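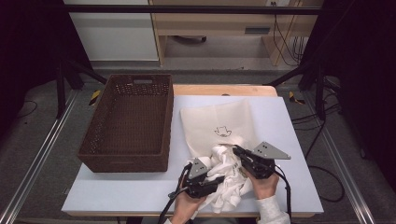

3.2 Wrinkle recovery after storage

Cotton fabrics lose their pressed shape when they are stored folded or loosely packed, and the loss depends on fiber content, weave density, and finish. Earlier work at the Berisha laundry plant measured recovery only in flat samples cut from new cloth, which says little about garments that have been worn and laundered many times. We therefore used finished household textiles taken from regular use. White fabric that has been bunched together, as in Figure 4, forms many soft folds running in different directions, and a single crease angle does not represent its condition well. For this reason each item was graded by eye against a set of reference replicas, and the crease angle was kept as a second measure.

Figure 4. White fabric in a crumpled state, with folds and wrinkles across the bunched cloth.

A total of 119 items were collected from households in the Clallilell district in April. Items with visible tears or missing hems were left out. Of the rest, 46 were plain cotton and were assigned to the main comparison. The others were cotton and polyester blends and are discussed in Section 3.4. All items were washed in one cycle with the same unscented detergent, line dried indoors, and pressed once on the cotton setting.

After pressing, each item was stored for 8 days under one of two conditions. In the first, items were folded in half twice and stacked on open shelves. In the second, they were placed without folding in cloth bags. Temperature and humidity in the storage room were recorded every hour. The items were then hung for four hours before grading. Two graders worked separately and did not see each other's scores. Where they differed by more than one grade, a third grading was done by Phong Hoàng, and the middle value was used.

Folded items kept a smoother surface than bagged items, but they showed sharper creases along the fold lines. These lines were still visible after hanging in most of the heavier weaves. Bagged items had shallow wrinkles over the whole surface - most of them relaxed during hanging, except near seams and hems, where the extra layers of cloth held them in place. The Draneo finish reduced wrinkling in both conditions. The Gadilent finish made a clear difference only in the bagged items, and its effect was weaker in cloth that had been washed often before the study.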